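Finished the Jorkell books, then. All of them, including the one everybody told me to skip, which I didn't skip, having been raised to clear my plate.

For anyone who hasn't been cornered by me at a bus stop over the past few months, Jorkell is a fishing town where nobody catches very much, and the books follow two families who run rival chandleries on either side of the same harbour. Nuria Woldemariam wrote the first when she was quite young and it shows in the best way. There's a chapter early on that consists entirely of a man trying to return a coil of rope. It goes on for 14 pages. I read it on a train and missed my stop, and then I read it again on the train back.

The second book is where most people fall off, and I can see why. It opens thirteen years on, half the cast have moved inland, and the rope man is dead. You find this out in a subordinate clause! I went back twice to check I hadn't dropped a page in the bath. My sister gave up at that point and has been reading about Tudors ever since, quite contentedly.

I think it's the better book, though. The first one is funny about people who don't know they're unhappy, and the second has to deal with the same people once they've worked it out. Agnes, who spends the whole of book one being sharp at the counter, gets a long stretch in the middle where she has to look after her brother-in-law's shop as well as her own, crossing the harbour four times a day, and starts undercutting herself out of habit. I laughed a lot and then had to put it down and go and stand in the kitchen.

The prose has calmed down too. Book one has a bad case of weather. Every chapter starts with the sky doing something, and after a while you want to tell the sky to sit down. By book two she trusts herself to begin with somebody coming through a door.

Now, the third. This is the one I was warned about, and it's called *Ustoritz*, after the inland town where everyone has gone. It runs to 171 pages in my edition, which after the two doorstops before it feels like being handed a biscuit when you were promised lunch. Almost none of it is set by the sea. The narrator is a grandson we last saw as a baby under a table, and he is, I'm sorry to say, a bit of a drip. He has Opinions about his grandmother's furniture. He falls in love with a woman called Petra, largely by standing near her.

I kept waiting for it to turn into something, and around page ninety it sort of does. He finds the ledgers from both chandleries and works out that the two families had been settling each other's debts for decades without a word said. That should have been the whole novel. What we get is one chapter of it, very good, and then it's back to Petra's bicycle. I'd have taken another three hundred pages of ledgers. I accept this puts me in a minority and possibly explains my social life.

Does it spoil the others? No. I'd say it only makes sense as a sort of long postscript for people who already care, and if you picked it up cold in an airport you'd wonder what on earth the fuss was about. But if you've put in the hours there's a moment near the end with the shop bell that I'm not going to describe, and I was glad to have been there for it.

I took all this to the reading group in September, where I expected some sympathy. Amanuel Gidey said he'd liked the grandson. He said he'd found him "restful". Uzma Cheema hadn't finished it and talked for longer than any of us, and Ibsa Assefa had read the wrong book altogether, a thriller also called something with a U, and made a surprisingly strong case for it. We've moved on to short stories now, on the grounds that people might reach the end of them.

Which brings me to what's next on the pile. I've got a slim novella called *Từ*, which Dayana Jaramillo pressed on me with the words "it's sad but it's short", and I've carried it about in my coat for so long that the cover has started to look like the coat. There's also a fat family saga with a gold embossed title that I bought because it was raining and the shop was there. And I'd like to go back to Jorkell one, now that I know about the ledgers, and see whether she'd planned it all along. My bet is that she hadn't and had a very good day at her desk some years later. I don't think any less of her for it.

A small grumble before I go. The new paperbacks have changed the covers, and all three now have the same woman on the front looking out at the same water with her back to us. Agnes would never stand about like that. She'd have stock to count. My old copy of the first one had a badly drawn gull on it and I loved that gull. If anyone has a spare second volume with the matching gull (he's on a bollard, looking the other way), I'll happily swap it for the new one plus a packet of decent biscuits.

Comments are open again, by the way. I'd turned them off after someone called Bollico left the same message about roof tiles under every single post, including the one about my aunt's funeral. I've also finally been through the sidebar and thrown out the dead links, so if your blog has vanished from it and you're still alive, do say.

Happy new year to those who are still having one. January 2019, and I've already broken the resolution about not buying hardbacks. 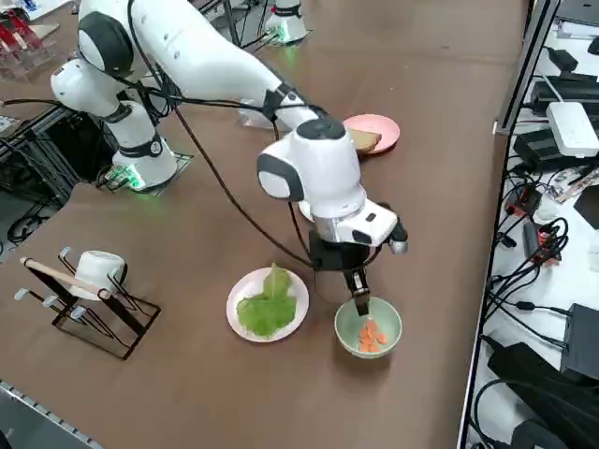
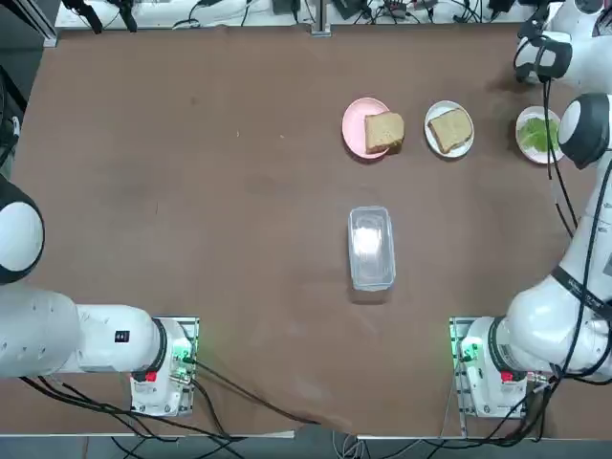 White robot arms at a brown table. The pale green bowl in the first one has orange carrot slices in it.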